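Went to the open day at Skenirent on Saturday. They let the public into the Iltstead building once a year, in June. Posting notes as I go through them, mostly for the people who asked.

Sign-in was at a folding table by the loading dock. Visitor badge number 191, safety glasses, closed shoes required. One guy in sandals got sent back to his car.

First stop was the old packing line. It has run since before the move and they still like it. Boxes come down, labels go on, boxes leave. The label printer jammed while we were there and an operator cleared it in less time than it took to explain what had happened.

Second stop was the one I came for, the two-arm bench. The project is called Serra. Lewis MacRitchie ran the demo and took questions the whole way through, so it was slow going, but I learned more that way.

The job is handling small machined nuts between two trays. One tray is divided into cells, the other is flat with holes in the floor. People do this by hand at the moment, a full shift of it, and it's hard on the wrists. 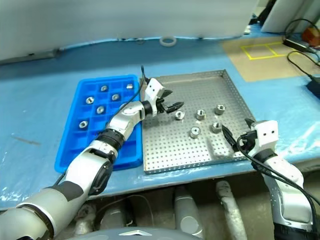
Serra bench, left gripper open at the edge of the metal tray. Nuts in both trays.

I asked why nuts. Lewis said they're short, shiny and round, and shiny and round are both a pain for cameras. If a setup can cope with these, the brackets and spacers should be easier.

Someone asked about speed. He said a trained person is still faster and he didn't expect that to change this year. They're working on getting it to run without anyone having to step in. Best stretch so far is 400 parts.

Someone else asked what happens when it drops one. Answer: it stops and calls a person over. They tried having it look for the part by itself and gave up on that for now.

Reinaldo Vieira did the software half of the talk in room 2238, upstairs. Too many slides, but the part on how they log every failed grasp was good. He says he reads through the log each morning before anything gets switched on.

Branura makes the controllers for the packing line and had a table in the lobby with brochures. I took one. It's a brochure.

Parking: the front lot was full by the time I got there. Use the one behind the building, it's a 4 minute walk and there's a side door.

Tour groups were small and you could stay behind with the presenter if you wanted. I stayed at the Serra bench for a second round.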